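Les fleurs, le vase et le reste : les machines savent-elles faire une corvée ?

Galerie, 3 photos

On nous annonce le robot ménager pour la fin de l'année depuis que je tiens cette rubrique. Traveck le promet dans la cuisine, Isumard derrière le comptoir des boutiques, et Dawber a publié en décembre une brochure où une machine compose un bouquet sans un regard de son maître. Je l'ai lue jusqu'au bout. On y trouve le chiffre de 909 manipulations réussies, mais ni le nombre d'essais, ni le nombre de tiges cassées, ni le nom de celui qui avait préparé la table.

J'ai donc choisi la corvée la plus modeste qui soit, s'occuper de quelques fleurs, et je m'en tiens au travail lui-même. Une grosse fleur rouge orangé, de petites fleurs jaunes, du feuillage, et une main gantée de noir qui se referme sur le bas du bouquet. Serrer assez pour tenir, pas assez pour écraser : le fleuriste n'y pense plus, la machine doit tout apprendre.

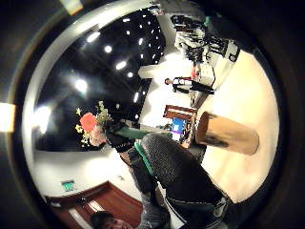 Jouko Kettunen n'est pas d'accord avec moi et me l'a écrit : « Vous demandez à un robot la délicatesse d'un fleuriste, alors que dans un magasin on lui demanderait surtout de remplir les seaux et de passer le balai. Commencez par là, et vous serez moins sévère. »

Admettons. Mais remplir un seau suppose de le trouver, de constater qu'il est vide et de ne pas le renverser sur les chaussures d'un client. Orkbridge proposait justement une démonstration de ce genre, 10 minutes de film, avec 2 coupes au moment précis où l'eau arrivait près du bord. J'ai demandé la version intégrale. J'attends toujours.

Et puis il y a les bras. On parle beaucoup des doigts et très peu de l'épaule, du coude, de la manche qui accroche, de tout ce qu'un corps fait pour aller chercher un objet un peu haut sans bousculer le voisin. 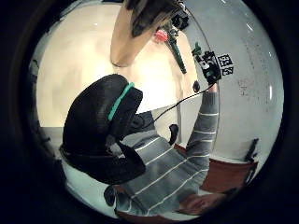 Bras levé, pull gris à rayures blanches.

Reste la question de la pose. Une tige rigide roule, une tête fleurie pèse plus lourd que sa queue, et un feuillage se prend dans ce qu'il touche. Une personne corrige sans s'en apercevoir. Les machines que j'ai vues à l'œuvre corrigent aussi, à condition que l'objet soit resté là où elles l'attendaient.

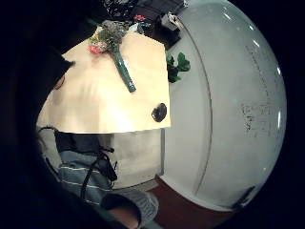 Le prix n'arrange rien. Isumard loue son modèle 301 euros par mois, hors installation, et le contrat exclut les « objets souples ou fragiles ». Relisez la liste de vos corvées en barrant les objets souples : adieu le linge, les éponges, les sacs-poubelle et les fleurs. Il vous restera les boîtes de conserve, que je range moi-même assez bien. Je reprendrai cette page quand un fabricant acceptera de me laisser apporter mon propre bouquet, acheté le matin même, et de filmer sans coupe.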